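Hultar 15 Countertop Vegetable Fermenting Crock

Stoneware, 15 litre, with lid and two weights
Sold by Allik Kitchen & Larder
In stock — sent out from our Gretness warehouse

£589 the full set (crock, stand, weights, cabbage board)
Crock on its own: please ring, price depends on glaze

Quick version for those in a rush. Big heavy crock. Water-seal rim. Holds a proper family batch of kraut, kimchi, pickled peppers, whatever the allotment throws at you. Made by Hultar, glazed inside and out, no metal anywhere near the brine.

What you get
Crock, 15 litre
Lid with deep collar
Two half-moon weights, unglazed underside
Beech stand
Slicing board with adjustable blade
Booklet (recipes in English, the care section is a bit thin, see our notes further down)

Size and weight
Height with lid 30 cm. Wider than you'd think, so measure the shelf first please. We've had three back this year for that reason and the courier isn't cheap. Weight is a two-person lift once it's full. Put it where it's going to live, THEN fill it.

Water seal, how it works
There's a gutter round the rim. Lid sits in it, you pour in water, gas bubbles out and air stays out. Top it up every couple of days, more often in a warm kitchen. If it goes dry overnight don't panic, just fill it again and have a sniff. A flat white film on the brine is usually kahm yeast, skim it off. Anything furry or coloured — bin the batch and scrub the crock.

Salt
2% of the weight of the veg for cabbage. Bit more for cucumbers. Peppers and chillies we do in a brine instead of dry salting, they don't give up enough liquid by themselves. Fine sea salt, no anti-caking stuff in it. Weigh it, spoons are useless for this.
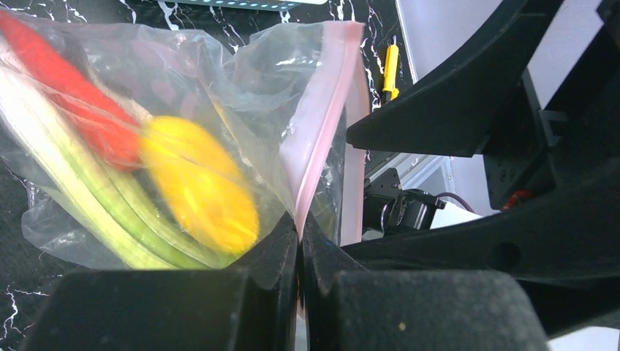

Don't overfill. Leave a good hand's width under the lid, it all rises in the first week and you will get brine on the worktop. Weights go on top of a whole cabbage leaf, flat side down. Everything under the liquid. If it's short, make up a bit of brine and pour it over, don't use plain water.

Timing
Cabbage is nice from week three and better at six. Mixed veg quicker. Once you like the taste, move it into jars and into the fridge. August batches go fast so start tasting early.

Cleaning
Hot water and a stiff brush. No dishwasher, the stand especially. Weights hold on to smells, so boil them for 15 minutes and let them dry right out before they go away, a day or two on a rack at least. Never put hot water into a cold crock, let it come up to room temperature frist.

Hultar or Fuentealba?
We get asked this a lot. The Fuentealba is lighter and has the nicer handles, but the gutter is shallow and it needs topping up nearly every day. If you're away at weekends go for the Hultar. If you make small batches and want it to look good on the side, Fuentealba. Both take the same weights.

From customers
"Second one I've bought, the first is at my mother's. Did a load of yellow peppers and celery with garlic and it was gone in a fortnight. Lid is heavy, mind your fingers." — Facundo Echeverría

Delivery
Pallet box, kerbside. Driver won't bring it up stairs. Please check for chips before you sign, and send us a photo the same day if there's anything wrong.

Returns
30 days if unused. Can't take it back once its had brine in it, sorry. Cracks in the glaze are covered for two years. Fine crazing on the outside is normal and isn't a fault.

Spares
Lid, single weight, replacement blade, stand feet — all on the spares page. Lids for the older Hultar model are NOT the same size, check the stamp on the base before ordering.

Page last updated 2 Jul 2026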